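3. Matériel et méthode

3.1. Objet de la mesure

La réflectance diffuse des parois intervient dans le calcul de l'éclairement intérieur par deux voies distinctes : la composante réfléchie interne du facteur de lumière du jour d'une part, l'homogénéité perçue des surfaces d'autre part. La première est bien couverte par les méthodes de calcul usuelles. La seconde l'est moins, en particulier pour les teintes très claires, où l'écart de luminance entre deux parois adjacentes peut descendre sous le seuil de discrimination de l'observateur. La présente section traite de ce second cas. Elle reprend le protocole de Hellwig et Wattanapong, établi sur des locaux d'enseignement, et l'étend aux pièces d'habitation et à leurs dégagements.

On appelle contraste d'arête, noté Ca, le rapport entre la différence de luminance de deux parois contiguës, relevée de part et d'autre de leur intersection verticale, et la plus élevée des deux luminances. Un Ca nul correspond à une arête qui ne se distingue que par son ombrage propre. Un Ca proche de l'unité suppose qu'une des parois soit presque noire ou totalement privée de lumière, cas non étudié ici.

3.2. Corpus et conditions aux limites

Le corpus comprend 49 locaux répartis entre les sites de Fusitz et de Hunau. Un local de Hunau a été écarté de l'analyse statistique en raison d'une géométrie relevée incomplète, ce qui porte l'effectif utile à 48. Pour chacun, le modèle géométrique a été saisi à partir des plans d'exécution, puis simplifié : suppression des moulures, fermeture des joints de menuiserie, regroupement des matériaux en classes de réflectance. Les parois claires ont été affectées d'un comportement purement lambertien. Cette hypothèse est acceptable pour une peinture mate mais conduit à sous-estimer la luminance des finitions satinées sous incidence rasante - point sur lequel nous revenons en 3.4.

Les rendus ont été produits avec Clirkeo, module de transport lumineux à échantillonnage stochastique. Le nombre de rebonds diffus a été fixé à six. Au-delà, le gain de luminance moyenne sur les parois opposées à la baie devient inférieur à la dispersion entre deux calculs successifs. Les angles rentrants restent la zone la plus sensible au réglage du pas d'échantillonnage : un pas trop lâche élargit l'ombrage de contact et déplace artificiellement le minimum de luminance. La figure 1 donne un cas de parois nues à faible contraste d'arête. 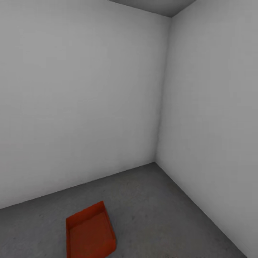

Figure 1. Angle rentrant entre deux parois claires non équipées, image de synthèse. L'arête verticale apparaît comme une bande grise aux bords adoucis.

L'ombrage de contact observé dans ce type de configuration provient de l'occultation mutuelle des deux plans et ne dépend pas, au premier ordre, de la teinte retenue. Sa largeur apparente varie en revanche avec la distance d'observation. Nous avons donc exclu des relevés une bande de largeur fixe de chaque côté de l'intersection, et placé les points de mesure sur des lignes horizontales situées hors de cette bande. Au total, 2341 points ont été exploités.

3.3. Procédure de relevé

Les luminances simulées ont été extraites avant toute compression tonale. L'extraction sur image convertie, encore fréquente dans les études de projet, introduit une non-linéarité qui écrase les écarts dans les hautes valeurs et rend le calcul de Ca sans signification pour les parois blanches. Le gradient interne de chaque paroi a été caractérisé par ajustement d'un polynôme de degré deux suivant les deux axes principaux. Le résidu de l'ajustement sert d'indicateur de bruit. Lorsque ce résidu dépasse le dixième de l'amplitude du gradient, le calcul est relancé avec un nombre d'échantillons doublé.

La comparaison avec les relevés in situ a porté sur 167 arêtes. Les mesures ont été réalisées au luminancemètre sur trépied, sous ciel couvert, toutes sources artificielles éteintes. Les arêtes partiellement masquées par du mobilier fixe n'ont pas été retenues. Dans les logements occupés de Hunau, les rideaux ont été retirés avant mesure et les portes intérieures maintenues fermées, à l'exception des portes donnant sur un dégagement sans baie.

3.4. Traitement des sols et des circulations

Le sol constitue la principale source secondaire pour la partie basse des parois. Sa réflectance a été mesurée par comparaison à un étalon blanc en trois points par local, puis moyennée. Les revêtements d'aspect bois clair posent une difficulté particulière : leur réflectance moyenne est correctement estimée, mais la variation due au veinage reporte sur les plinthes et le bas des murs une modulation que le modèle à classe unique ne restitue pas. Schwerdtfeger propose de traiter ce cas par une texture de réflectance à moyenne imposée. Nous avons suivi cette recommandation pour les couloirs et conservé la classe unique ailleurs, l'effet étant négligeable dans les pièces dont la largeur dépasse la hauteur sous plafond.

Dans les couloirs, le rapport entre surface de paroi et surface de sol est élevé et les inter-réflexions latérales dominent. Les valeurs de Ca y sont plus faibles que dans les pièces principales à réflectance égale. Deux facteurs se combinent : la proximité des parois en vis-à-vis, qui uniformise l'éclairement indirect, et la position généralement frontale de la source, qui éclaire les deux côtés sous des incidences comparables. L'ajout d'objets saturés à faible hauteur modifie localement la chromaticité du flux réfléchi sans effet mesurable sur la luminance moyenne des murs, tant que leur surface reste petite devant celle du sol. La correction spéculaire mentionnée en 3.2 n'a été appliquée qu'aux finitions satinées, sous la forme d'un lobe unique de faible amplitude. Elle relève la luminance des parois fuyantes vues du milieu du couloir et reste sans incidence sur les points relevés face à l'observateur.

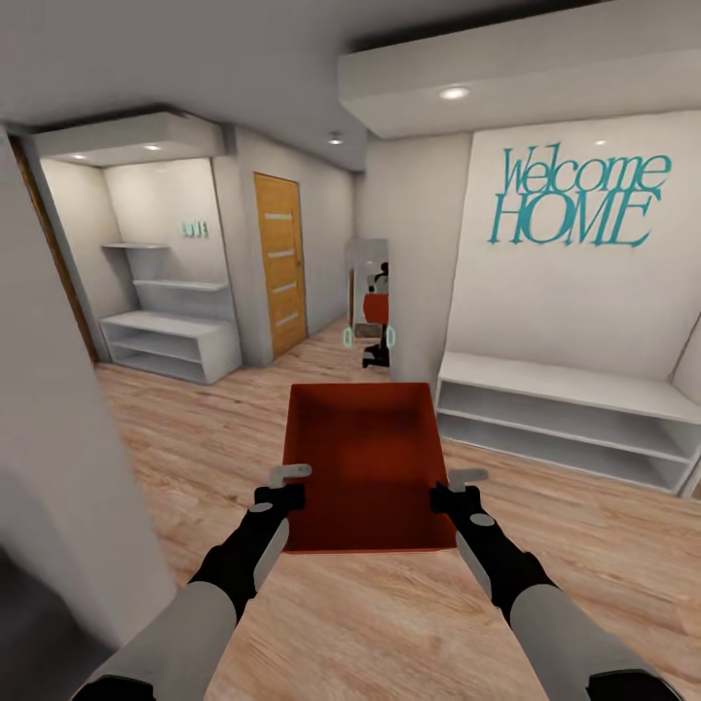 3.5. Incertitudes

Trois sources d'incertitude ont été évaluées séparément. La première tient à la réflectance des parois, mesurée avant la campagne et supposée constante pendant sa durée. Une reprise des mesures en octobre sur les locaux de Fusitz n'a pas fait apparaître de dérive supérieure à la répétabilité de l'appareil. La deuxième tient à la distribution de luminance du ciel, représentée par un modèle couvert normalisé alors que les ciels réels présentaient une dissymétrie azimutale variable. Elle affecte surtout les arêtes proches de la baie. La troisième est le bruit de calcul, contrôlé par la procédure décrite en 3.3.

Ces contributions ont été considérées comme indépendantes et composées quadratiquement. Cette indépendance est discutable pour les deux dernières, le bruit stochastique augmentant lorsque le flux direct entre par une ouverture de petite dimension. Un calcul de sensibilité mené sur les dégagements de Hunau montre toutefois que le terme croisé demeure inférieur à la contribution de la réflectance seule. Il a été négligé dans les tableaux de la section 4, où les incertitudes sont données pour un facteur d'élargissement de deux.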